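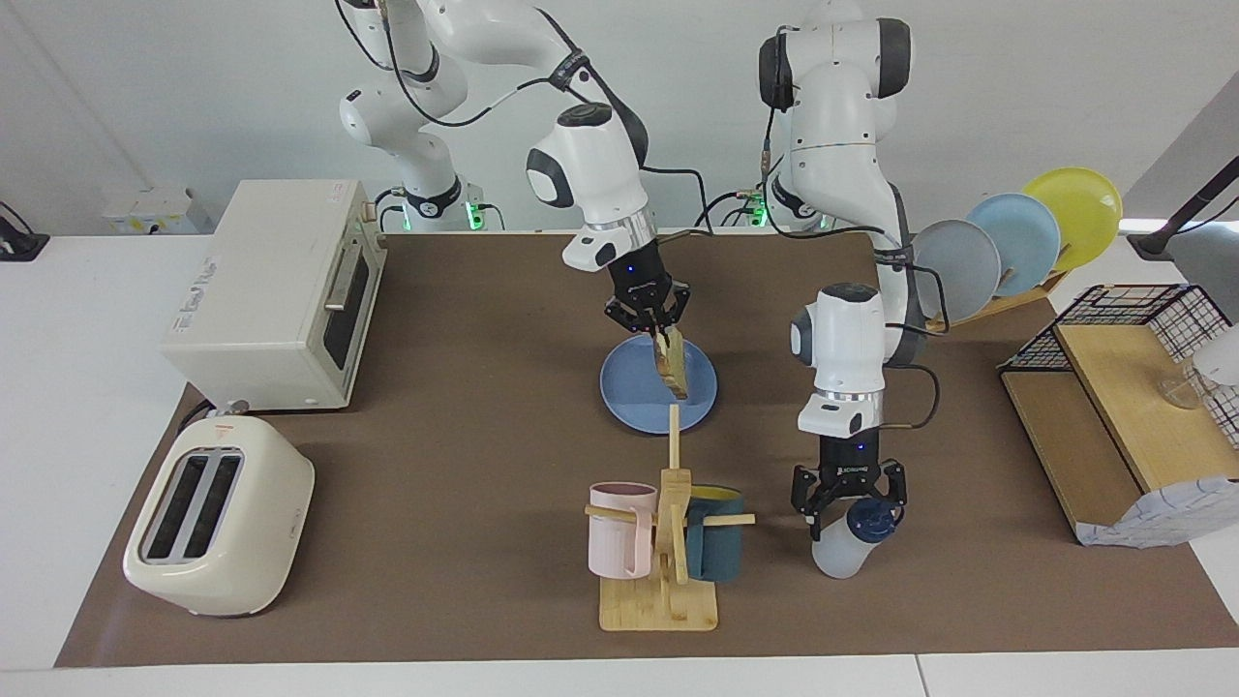 Stirncombe, 2025-10-10

Électroacoustique appliquée, cours 4
Filtres passifs pour enceintes à deux voies

Prérequis : impédance complexe, circuits RC et RL, lecture d'un diagramme de Bode. Les rappels sur le décibel figurent dans le premier polycopié et ne sont pas repris.

1. Position du problème

Un boomer de bonne taille devient directif quand la fréquence monte, puis sa membrane se fractionne et la réponse se hérisse de pics. Un tweeter, à l'inverse, supporte mal les basses fréquences : le déplacement de la membrane augmente très vite quand on descend, la distorsion aussi, et la bobine finit par être endommagée. On répartit donc le signal entre les deux haut-parleurs. En passif, la séparation se fait après l'amplificateur, avec des bobines et des condensateurs placés dans l'enceinte.

La fréquence de coupure fc est celle où chaque branche est atténuée de 3 dB (Butterworth) ou de 6 dB (Linkwitz-Riley d'ordre 2). Il faut préciser de quelle convention on parle quand on donne une valeur de fc. Beaucoup d'erreurs dans les comptes rendus viennent de là.

2. Filtre du premier ordre

Pente : 6 dB par octave. Un seul composant par voie.

Passe-haut (tweeter) : condensateur en série, C = 1 / (2π fc R)
Passe-bas (boomer) : bobine en série, L = R / (2π fc)

R désigne l'impédance du haut-parleur, supposée résistive et constante. L'hypothèse est fausse, on y revient au paragraphe 4.

Application : haut-parleurs de 4 Ω, fc = 1 000 Hz.

C = 1 / (2π × 1 000 × 4) = 39,8 µF
L = 4 / (2π × 1 000) = 0,637 mH

Dans la série normalisée E12, la valeur la plus proche pour C est 39 µF. Pour L, on part d'une bobine du commerce légèrement supérieure et on retire des spires en contrôlant au pont RLC.

Avantage du premier ordre : avec des charges idéales, la somme électrique des deux voies redonne exactement le signal d'entrée, en amplitude et en phase. Inconvénient : la pente est très douce. Une octave sous la coupure, le tweeter reçoit encore un signal atténué de 7 dB seulement. Le recouvrement entre les deux haut-parleurs est large et, dès qu'on quitte l'axe, leurs différences de trajet se voient sur la courbe.

3. Filtre du deuxième ordre

Pente : 12 dB par octave. Deux composants par voie. Pour le passe-haut, condensateur en série puis bobine en parallèle sur le haut-parleur. Pour le passe-bas, bobine en série puis condensateur en parallèle.

Butterworth :
C = 0,1125 / (fc R)
L = 0,2251 R / fc

Linkwitz-Riley :
C = 0,0796 / (fc R)
L = 0,3183 R / fc

Les formules donnent C en farads et L en henrys. Avec les mêmes données qu'au paragraphe 2, on trouve 28,1 µF et 0,900 mH en Butterworth, 19,9 µF et 1,27 mH en Linkwitz-Riley.

Les deux voies sont en opposition de phase à toutes les fréquences. Si on branche les haut-parleurs avec la même polarité, la somme s'annule à fc. On inverse donc l'un des deux, en général le tweeter. Après inversion, la somme présente une bosse de 3 dB à fc en Butterworth et reste plate en Linkwitz-Riley. Tout cela vaut pour des centres acoustiques alignés ; dans une enceinte réelle, le boomer est souvent en retrait de quelques centimètres et il faut essayer les deux polarités au banc. 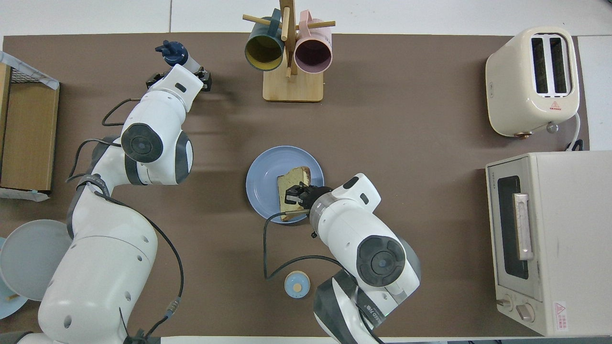 4. Ce que les formules ignorent

a) L'impédance n'est pas constante. La valeur nominale écrite au dos du haut-parleur est une valeur conventionnelle. L'impédance réelle passe par un maximum à la résonance, redescend vers un minimum un peu supérieur à la résistance en continu de la bobine, puis remonte à cause de l'inductance.

Exemple relevé sur le banc Hellström avec le tweeter Borkel de la série de TP : condensateur de 39 µF (valeur vérifiée), haut-parleur remplacé par une résistance de charge de 3,73 Ω. La coupure à -3 dB se trouve à 1 094 Hz et non à 1 000. Le calcul avec les valeurs réelles redonne bien ce résultat, à faire en exercice. On remet ensuite le tweeter à la place de la résistance et on compare les deux courbes.

b) La résonance du tweeter. Pour le Borkel, elle est à 800 Hz. Une coupure à 1 000 Hz en est beaucoup trop proche : l'impédance y est encore élevée, le filtre ne travaille pas sur la charge prévue et la membrane se déplace trop. On prend habituellement fc au moins égale à deux fois la fréquence de résonance, davantage au premier ordre. La valeur de 1 000 Hz sert uniquement à simplifier les calculs du cours. Ne pas la reprendre dans le projet.

c) L'inductance du boomer. Elle s'oppose à l'effet de la bobine du filtre, car la charge augmente avec la fréquence. On la compense par un réseau de Zobel, résistance et condensateur en série, le tout en parallèle sur le haut-parleur :

Rz = 1,25 Re
Cz = Le / Rz²

Re est la résistance en continu, Le l'inductance de la bobine mobile. Le coefficient 1,25 est empirique. Certains auteurs prennent Rz = Re. On ajuste à la mesure.

d) La résistance des bobines du filtre. Une bobine à air en fil fin a vite quelques dixièmes d'ohm. En série avec le boomer, elle fait perdre un peu de niveau et relève le coefficient de surtension total, donc modifie l'accord dans le grave. Les bobines à noyau ont une résistance plus faible mais saturent à fort niveau.

5. Atténuation du tweeter

Le tweeter est presque toujours plus sensible que le boomer. On place un pont diviseur entre le filtre et le tweeter, calculé pour que l'impédance vue par le filtre ne change pas. Pour une atténuation k (rapport de tensions inférieur à 1) :

Rs = R (1 - k)
Rp = R k / (1 - k)

Pour 3 dB, k = 0,708. Avec 4 Ω, on obtient Rs = 1,17 Ω et Rp = 9,70 Ω.

6. Travail demandé

Refaire tous les calculs des paragraphes 2 et 3 avec la fréquence de coupure retenue par votre binôme. Tracer les deux voies et leur somme, polarité normale puis inversée. Les fiches Gestex de relevé d'impédance sont à joindre au compte rendu, remplies avant le câblage du filtre. Remise en décembre, avec le schéma définitif et la liste des composants.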